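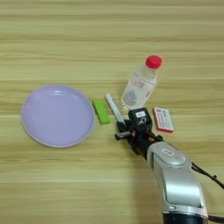 One reader wrote in to say that her tabletop arm had stopped dead with its fingers shut on a plastic bottle, that the app showed error 118, and that she had pulled so hard to get the bottle out that something in the wrist clicked. She wanted to know what she should have done, and whether the arm was still safe to run.

Several others have asked much the same thing since these small arms started turning up on kitchen tables and workbenches. The tips below come from a year of running a Plavik arm at home, two repairs, and one long phone call with the service desk at Welum. Menus and button names differ from maker to maker, so keep your own manual open next to this page.

When the arm stops and won't let go

Leave it alone for a moment. An arm that has stopped on a fault may still have power in its motors, and some will try the last move again as soon as the fault clears. Keep your hands, hair and sleeves out of its reach and press the stop button first.

Then look at what it is holding. If the arm is up in the air, put a hand or a folded towel under the forearm before you switch off at the wall. Many of the light arms have no brake. They drop when the power goes, and the gripper comes down on whatever is underneath. Mine landed on a dinner plate and took a chip out of the rim.

With the power off, wait until the lights on the base are out. On mine it takes long enough to rinse a cup. Now turn the release screw on the gripper if yours has one. Work the fingers open by hand, a little at a time, and slide the item out along the fingers. Don't twist it. The fingers can take a squeeze but a sideways pull goes straight into the wrist joint, and that is the click our reader heard.

If there is no release screw, a thin plastic spatula between the finger and the item will usually make enough room. Don't use a screwdriver or a butter knife.

What error 118 meant

On the Plavik, 118 is the grip overload code. The gripper closed on something, kept closing, and never reached the point where it was told to stop. Most of the time the cause is one of these:

The item is soft. A thin water bottle gives way under the fingers, so the arm thinks it hasn't got hold yet and squeezes harder. Sponges do the same.

The item was set up as the wrong size. If you taught the arm with a marker and then gave it a bottle, the fingers will try to close down to marker width.

There is dirt on the fingers. Dish soap dries to a film, things slip, and the arm closes further to make up for it. Wipe the fingers with a damp cloth after every session in the kitchen and dry them.

The grip force was turned up. The setting runs to 100 and there is seldom a reason to go near the top. I keep mine low for bottles and boxes and only raise it for hard, smooth things.

Code 2542 is a different matter. That one is a cable fault, and it comes and goes, which makes it easy to ignore. It cost me my first repair.

Look after the cable

A cable that runs outside the arm has to bend every time the arm moves. If it is too tight, it pulls at the plug. If it is too slack, it catches on table edges, drawer knobs and bottle caps.

Switch off, move the arm slowly by hand to the far end of its reach on both sides, and watch the loop. It should never go straight and it should never touch the table. Where it needs holding, use a strip of soft hook-and-loop tape. Zip ties bite into the cover, and a cable that has been pinched once tends to fold in the same spot again. If you find a sharp kink, ease it out and mark the place with a bit of tape so you can check it next time. If the cover is split, stop using the arm until the cable is replaced. Ivau sells a spare that fits mine, but check the plug before you order.

Setting up the table

Practice on things that can't hurt anybody when they fall. An empty bottle with the cap on, a marker, a card box and a plastic plate will do for most of what you want to try. Keep glass, knives and hot drinks off the table altogether, and that goes for your own coffee.

Give items some room. When two things lie close together the gripper can catch both, or push one under the other and jam. I leave a hand's width between them and put tall things toward the back, where the arm is less likely to sweep them over on its way to something low.

Don't put medicine out as a practice item if there are children in the house. An old playing card box is a good stand-in.

Clamp the base. The rubber feet hold well enough on a clean table, but a table with a little cooking oil on it is another story. I use two Hermans bench clamps with cardboard under the jaws so they don't mark the wood.

After a jam, before you run it again

Leave the power off and move each joint by hand. You are feeling for grit, a loose spot or a catch. Compare one direction with the other. Open and close the fingers and see that they meet evenly.

Check the screws at the wrist. Snug is enough — the threads in the housing strip easily, and I have done it.

Then power up with nothing on the table and run the slowest program you have, 3 times, with one hand on the stop button. Listen more than you look. A healthy wrist makes a steady hum. A clicking one has a chipped gear or a loose coupling, and it will get worse with use.

To answer the letter: if the wrist clicks with the table clear and the speed right down, don't run it. Write down the code and what the arm was holding, and send both in with the arm. Welum asked me for exactly that, and I had cleared the screen without making a note. If it runs quietly and the fingers still line up, go back to light items for a week and keep the grip setting low.

One more thing about storage. Park the arm folded, with the fingers a little open and nothing between them. I used to leave a sponge in there to protect the tips, and the arm tried to crush it at the next start-up. Error 118 again, on a Monday morning before breakfast.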